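Home | Products | Support | Downloads | Contact

Filed under: Manuals > Planning and Purchasing

Dramani Hand-Held Gripper Kit
Section 3. Planning the Station Before You Order

Complete this section before sending a purchase request to Tuvatmont. Parts cut to length cannot be returned.

3.1 Work surface

1. Measure the floor space. Leave room behind the station for a desk, a monitor and the cable run.
2. Choose a flat board in one plain color. Budget for one spare board per station.
3. Order aluminum extrusion rails for both sides of the board. Rails and brackets are quoted separately.
4. List the objects your tasks will use. Household items such as food containers, lids and wire shelves are bought locally and belong on a separate budget line.

Note: Order containers and lids in sets. Replacement lids are often not sold alone.

A two-handed station needs one gripper for each hand, each with its own mount and cable. Check that the operator can reach the front of the board with both grippers while a shelf stands at the back.

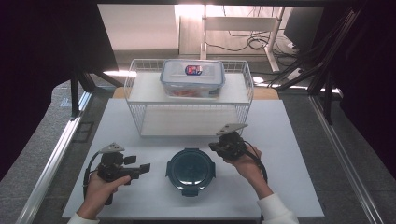

3.2 Cables and power

1. Measure each cable path from the operator's wrist to the desk. Add slack for full arm movement.
2. Count the outlets at the desk. Each Dramani station requires 3.
3. Add cable ties and a floor cover to the order - they are not part of the kit.

CAUTION: Do not run gripper cables across a walkway.

3.3 Budget and lead time

1. Enter the kit under part number 147. The Vamley mount set is a separate item.
2. Allow up to 8 weeks for delivery from the Villport warehouse.
3. Reserve funds for 2 spare pairs of gripper fingers per station. Fingers are wear parts and are excluded from the warranty.

Prices in this section follow the May price list.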